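How to Quieten a Squeaky Floorboard

Most advice on squeaky boards starts with a trip to the shops. I'd be wary of that. I have tried four of the "no-tools" cures sold for this job, and the only one that did anything was talcum powder, which lasted until February.

Start by finding the noise. Get someone heavier than you to walk slowly across the room while you kneel and listen. The squeak is often a board or two away from where you'd swear it was. Mark it with masking tape.

Next, press down on the board near each nail. If it moves, the nail has let go of the joist. Hammering it back in is the usual tip, and in my house it bought me 7 quiet days.

Use a screw instead. Check for pipes and cables first — a cheap detector will do, though I wouldn't trust it near a radiator. Drill a narrow pilot hole beside the old nail, widen the top so the head sits below the surface, and drive the screw in until the board stops moving. Stop there. Overtightening can split an old board.

Fill the hole if it bothers you. Fillers that claim to match any wood tend to match none, so test a dab under the sofa.

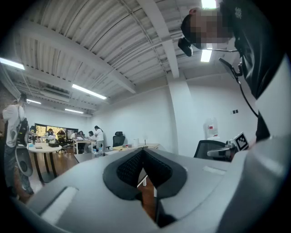 Can I fix a squeak without lifting the carpet?
Sometimes. There are kits with snap-off screws that go through the pile, but you are drilling blind, and I'd still lift a corner first.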